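Paying It Forward, One Pair of Reading Glasses at a Time

20/03/2020

Try threading a needle with your eyes half shut. Now try doing it for nine hours, six days a week, with your rent depending on the result. For a great many tailors, weavers and seed sorters past the age of forty, that is simply what work feels like, and the cure is a pair of plain magnifying glasses that costs less than a sandwich.

Gramunwood, a small company with a workshop behind the bus station in Lerunholm, has built its whole business on that gap. It sells good-looking reading glasses to people who can easily afford them, and uses the money to get equally good ones to people who can't. You may have heard something like it before. The buy-one-give-one idea has been tried with all sorts of goods, and not always well. What makes Gramunwood so exciting to spend time with is how much thought has gone into the giving half.

To begin with, the glasses aren't given away. They are sold, at a very low price, by local women who are trained to test near vision with a printed card and a length of string. The string is my favourite thing in the whole operation. It is knotted at the distance most people hold their work, so a lace maker and a carpenter get different knots, and so often different lenses. An optician in a smart shop might not think to ask how far away you hold your onions when you chop them. These sellers do!

The first group trained in the hill district of Drarnness, where most households earn something from embroidery. There were 16 of them, and they set out one May with a shoulder bag each, a ledger and enough stock for a fortnight. The stock was gone in four days. The company had packed mostly weak lenses, going by what sells at home, and the women came back asking for stronger ones and for cases that would survive being sat on. They got both, though the cases took until the following year.

By the end of that first season 385 pairs had been sold in Drarnness alone. I was shown the ledgers, kept in blue biro with a column for the customer's trade, and could happily have read them all afternoon. Basket maker. Midwife. Radio repairs. Reads to grandchildren, which somebody had firmly entered as a trade and quite right too.

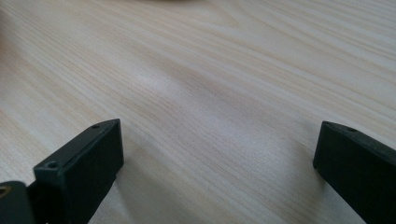 The money side is worth a look, because this is where plenty of kind-hearted firms come unstuck. Each pair sold in Lerunholm pays for the making and shipping of one pair abroad, plus a share of the training. The seller in Drarnness keeps a third of what she takes. The rest goes into a fund that buys the next lot of stock, so the district needs less help from the home shop each year. The plan is for it to need none at all, and the company talks about that day with real cheer, as parents do about a child finally moving out.

It hasn't all been plain sailing. A cheaper supplier was tried in the second year and the hinges failed in the heat, which meant 125 pairs had to be replaced by hand, village by village. That nearly finished the firm. Its answer was to design a hinge with one ordinary screw that can be tightened with the tip of a kitchen knife, and it is now fitted to every pair, including the ones that go to bankers and architects at home. I bought a pair myself, in dark green, and tightened mine at breakfast for the sheer pleasure of it.

The next step is Namboodiri, a riverside market town where the company wants to put fixed stalls beside the cloth traders. This is a bigger gamble than shoulder bags. A stall has rent to pay whether or not anybody stops, and the town already has two opticians who could be forgiven for feeling uneasy. Gramunwood has gone to them first. Sellers will send on anyone whose sight trouble is more than ordinary ageing, such as cloudy eyes, sudden changes or pain, and the opticians will send back those who only need something for close work. Both shops have agreed to give it a season.

Does it change lives? I went in wary of that phrase and I've come out less wary. Much of the effect is modest. A tailor takes on evening work again – fine stitching on collars, the sort she had been passing to her niece – and her income goes back to what it was five years earlier. A man sorts lentils faster and finds fewer stones in his dinner. Multiply that by every line in those blue ledgers and it begins to look like a very good use of a bit of wire and plastic.

Training for the Namboodiri sellers starts in May. The string has already been cut, and the knots are being argued over.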